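Priltdale Open Bench

The Priltdale Open Bench is a robotics open day held every August at the Priltdale works, and I'm writing this entry mostly because I keep being asked what it is. It's a day when the people who build and train robot hands let the rest of us in to watch, ask daft questions and have a go. I've been to 2 of them now and I'd happily go again!

Origins

The Open Bench was started by Elfriede Holzer, who ran the training room at Bachmann before she moved over to Hivovine. As she tells it, she was fed up with robot shows where a big arm waves at you from behind a rope. She wanted people to see the slow part, the bit where somebody does the same small job over and over so that a machine can learn it. The first day had 300 tickets and they all went, which surprised her more than anyone (she'd ordered far too few biscuits).

Hivovine still runs it. Bachmann lends the main room, and Plorkau, a small firm from the same road, looks after the software that sorts the recordings afterwards.

What happens on the day

Doors open at ten in the morning. You get a badge, a cup of tea if you're quick, and then you wander between the benches as you please. Each bench has one job on it. The ones I remember best are all kitchen sort of jobs, with jars and tubs and spoons, and I spent far longer at them than I meant to.

The jobs are done with a hand-held gripper, so a person walks up, holds it, and works its two fingers while a camera on it records what they do. I'd expected it to feel like a toy grabber from the seaside. It's a lot heavier on the wrist than that, and you find out very fast how much your own fingers do without being asked.

The powder jar has been on the programme both times I've been, and it's the one with the queue.
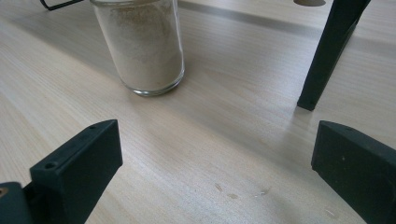 Why use a person holding a gripper when there's a robot arm in the building?
It's quicker and cheaper to collect good examples that way. A person can do the job naturally, start again at once if it goes wrong, and carry the gripper to any table they like. The arm comes in later, when there's something for it to learn from.

The demonstrations

Twice a day there's a proper talk, at eleven and again at three. Elfriede does the morning one herself and I'd pick that if you can only manage one. She talks about glass and clear plastic for a good twenty minutes, and I could have listened to more. See-through things are hard work for a camera, as the edges come and go with the light, and a shiny streak can look like the side of something. Powder brings its own trouble: the level shifts when you tip the jar, so the weight moves about as well.

On my second visit she showed the tally for the clear jar job, and it stood at 616 recordings. She was hoping to get another 300 done before the winter, and a fair few of those would come from visitors having a turn.

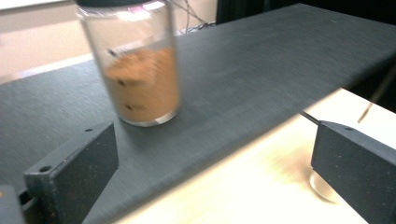 Clear jar on the grey board, beyond the two gripper fingers.

Having a go

Anyone can try it, children too if there's a grown-up with them. A member of staff stands beside you and tells you when to start. My first go was dreadful and my second was only a bit better, but they keep the bad ones too (Plorkau's people label them separately), so I like to think I've been of some use.

Getting there

The works is at the bottom of the hill in Priltdale, past the bus turning circle. Parking is tight and the last bus back leaves before the three o'clock talk has finished, so if you're coming for that one you'll want a lift home. Tickets are free and go on the Hivovine noticeboard in early summer.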